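Birkirix sends its artificial flowers out one stem at a time, and asks customers to stop apologising for them

PREVHAM, 29th December. Birkirix, the Prevham maker and hirer of artificial flowers, will open its single-stem hire service to private households in the new year, ending a long period in which the only people allowed to borrow its hydrangeas were hotels, show homes and one very persistent dentist.

The service is called Dalance. It lets a customer borrow artificial flowers by the stem, keep them for up to 60 days and send them back in the box they came in. There is no minimum order. A household that wants one hydrangea may have one hydrangea, and will be treated with the same courtesy as a hotel that wants a lobby full.

The hire stock stands at 1,742 stems, all of which were taken out of their boxes, looked over, brushed, straightened and put away again during the autumn. Birkirix had believed it owned 2,000. The missing stems are thought to be in hotels. The company bears no grudge and would be pleased to have them back at any time, with or without a note.

Friederike Mühlbauer, who founded Birkirix and still writes most of its catalogue, said the decision to lend to the public was overdue.

"We have had letters for years from people who wanted a blue hydrangea for a christening, or for the hall table while the in-laws were staying, and did not want to own it afterwards," she said. "I have always understood that. I own a great many and there are days when I'd rather not."

Hydrangeas make up the largest part of the collection and cause most of the work. A tulip can be wiped with a cloth and forgotten. A hydrangea is a crowd of small florets, each with four petals and its own opinion about which way to face, and a few weeks in a box will flatten one side of the head into something resembling a slept-on haircut. Every stem that comes back to Prevham is laid on a clear table and loosened by hand until it looks round again, or as round as hydrangeas ever look, and the leaves are bent back to where a leaf might reasonably be.

Colour has also been a matter of some discussion. Visitors to the August open day were invited to vote for the shade that should lead the new catalogue, and chose pale blue by a comfortable margin over a dusty pink that the company had spent most of the previous year developing. The pink will be available too. Birkirix asks that somebody order it.

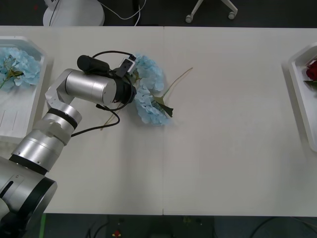
Stems are sent full length, and customers are asked not to cut them. This is the instruction most often ignored. Artificial stems are long so that they can stand in a tall vase, and customers with short vases have been known to reach for the kitchen scissors, which do the stem no good and the scissors even less. The leaflet in each box explains how to curve the stem gently and let it rest against the inside of the vase. It also suggests a handful of clean gravel at the bottom, to stop a top-heavy bloom from tipping the whole arrangement into the butter.

The leaflet was rewritten for the household service after the trade version was judged to be rather curt. It now runs to four pages and covers dusting (a soft, dry paintbrush, working from the middle outwards), sunny windowsills (no), bathrooms (yes, if the window opens) and cats, on which the company's position is one of resignation.

Water gets a paragraph to itself. Artificial flowers do not need any. A surprising number of Birkirix stems have nonetheless been watered over the years, usually by a helpful neighbour, and the company has found it kinder to print a small reminder on the lid of the box than to telephone people.

A line of older stems, sold for many years under the name Ezzat, is being brought back for the occasion. The Ezzat flowers were made to look slightly past their best, with a faint browning at the edges of the petals and a leaf or two beginning to curl. They were a commercial disappointment when new. Customers wrote in to say they had received faulty goods, and in several cases enclosed them. Taste has since caught up, or given in, and Dalance members will be able to choose between flowers that look fresh and flowers that look as if they have been standing there since the weekend.

"A perfect flower in January makes people suspicious," said Mühlbauer. "They walk over and pinch it. If it looks a little tired they leave it alone and assume you have been busy."

Pinching is covered by the hire agreement. So are ordinary dust, candle smoke at a sensible distance and the attentions of children under five. Red wine is not covered, and neither is hairspray, which a surprising number of household guides recommend for artificial petals and which Birkirix would like to see the back of. It leaves them sticky, and a sticky hydrangea collects everything that passes.

Dalance grew out of the company's trade hire, which supplies arrangements to waiting rooms, estate agents and a small theatre whose productions appear to call for lilies whatever the play. Trade customers will keep their present terms. The company has promised that no hotel will find its regular order short of stems merely to satisfy somebody's hall table, although it does point out that certain hotels may already have a few spare.

Members will choose their stems from a printed catalogue or from the same catalogue online, where each flower is listed with its colour, its length and a short account of its character. The pale blue hydrangea is described as "agreeable in most company". The foxglove is "better at the back". An early draft had a sentence about the gladiolus that has been withdrawn following a letter from a gladiolus grower, who was quite right.

Boxes go out in plain card with tissue between the blooms. The tissue should be kept, as it goes back in for the return journey, and a drawing inside the lid shows how the stems lie so that each head has room. Members who cannot follow the drawing are asked not to worry. Birkirix drew it, and the packing room has its own quarrels with it.

A late stem is charged by the week at a rate the company calls gentle. One that never comes back is simply sold to the member at the catalogue price, with a card congratulating them on their purchase.

The first 25 households to join will be invited to Prevham for a morning at the brushing tables, where they may help to tidy a returned order and take home a stem of their choice to keep. Tea will be served. The flowers on the tea table will be real, a policy Mühlbauer introduced in the company's first year and has never been persuaded to drop.

"I like fresh flowers very much," she said. "I like them for four days. After that I want something I can put back in a box."

Membership opens in the new year. Enquiries about hire should be sent to the Dalance desk at Birkirix in Prevham, and press enquiries to the main office, marked for Friederike Mühlbauer. Sample stems can be lent to journalists and picture desks on request, and should be returned.

Notes for editors

Birkirix makes, repairs and hires out artificial flowers and foliage from its workshop in Prevham. It does not supply fruit.

Dalance is the name of the hire service and Ezzat is the name of the range of faded stems. Both take a capital letter. Hydrangea does not, though it has been given one in every draft of this release.

The company prefers "artificial" to "fake", "faux" and "everlasting". It has no objection to "silk" where the flower is made of silk, which most are not.

Stems damaged beyond tidying are taken apart for their leaves. Members wishing to donate unwanted artificial flowers of any make should write first, with a rough idea of how many and whether they have ever been near a bonfire.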